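Je le dis tout net : je suis contre les chaussettes pliées à plat. Chez moi on les roule, et depuis toujours !

Je sais, il y a des gens très sérieux qui vous expliquent qu'une chaussette roulée « souffre », que l'élastique fatigue, qu'il faudrait les ranger debout comme des petits dossiers. J'ai essayé pendant tout le mois d'août. Trois semaines à plier en tiers, avec les séparateurs Gadex achetés exprès (le lot de 3, pas donné), et au premier matin pressé tout s'est effondré au fond du tiroir. Une boule, au moins, ça reste une boule.

Et puis il y a le plaisir. Le linge éponge, le tout doux, le bouclette couleur crème qu'on ne sait plus très bien si c'est une chaussette ou une petite serviette, ça demande à être roulé. Essayez de plier ça net, ça se redresse, ça gonfle, ça fait la tête. Roulé, c'est dodu et content.
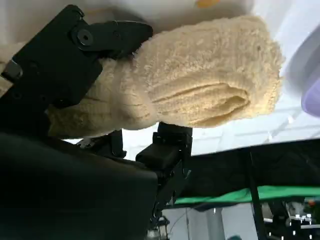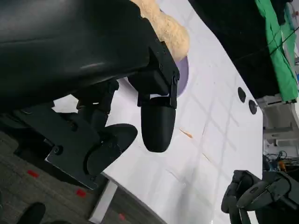 ## Et la table, alors ?

Deuxième opinion pas très populaire : le linge se range sur une grande table blanche, pas sur le lit. Sur le lit on s'assoit, puis on s'allonge, et à 2 heures du matin on pousse la pile par terre (je parle d'expérience). Une table claire, on y voit les peluches, on y voit la chaussette orpheline, et tant pis si une assiette violette traîne encore dans un coin.

On me répondra que ça ne se fait pas, le linge et la vaisselle ensemble. Bon. Moi j'essuie un coup et je continue, et mes chaussettes s'en portent très bien.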